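Flultent Player - set-up guide
Section 4: Importing a music folder and fixing split albums

Last revised 10 January 2019 (K. Atanasov)

Read section 3 first if you haven't set a library location. Moving it later is a pain.

Before you start
Quit any other player that has the same folder open. Saarela especially, it locks the files and the import stalls at 60 percent with no message. Plug the laptop in. A library of 2115 tracks takes a while on an older disk.

1. Open Flultent. Library > Add Folder.
2. Pick the top folder, not the artist folders one by one.
3. Untick "Copy files to library" if the music is staying where it is. Ticked by default.
4. Set "Tag source" to File. Leave Online for later, see step 9.
5. Press Import. Progress bar is bottom left.
6. When it says Done, switch to Album view and scroll right through.

Note: artwork loads after the tracks. Grey squares for a few minutes are normal. If they are still grey next time you open the player, go to Tools > Rebuild Artwork.
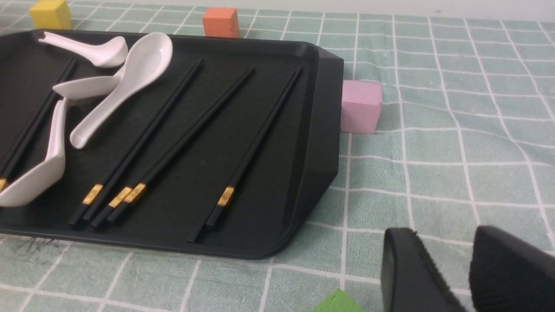 7. Same album showing twice? Select every copy, right click, Join Albums. Type the Album Artist once and press OK. For soundtracks and the like put Various.
8. Still split? One of the tracks has a stray space at the end of the album name. Tools > Trim Tags sorts most of them.
9. Now you can run the online lookup. Do it in batches of 200 or fewer, the server drops you for 90 seconds if you go over and then you have to reselect teh lot.

CAUTION: Trim Tags and Join Albums write to the actual files. There is no undo. Back up first.

CAUTION: don't run the lookup on live recordings or home rips. It will happily rename them to the studio version.

Importing from Orkeck
Playlists only, play counts don't come across. In Orkeck, export as plain list, then File > Import Playlist in Flultent. If tracks show in red the path is wrong. Right click the playlist, Relocate, point it at the top folder from step 2.

Version 2 playlists from before the September update wont open directly. Save them again in Orkeck first, then export.

Senier speakers: see section 6. Pair them after the import, the player restarts its audio when a new output turns up.

Problems with this section to Kalliopi Atanasov via the support form. Include your version number (Help > About).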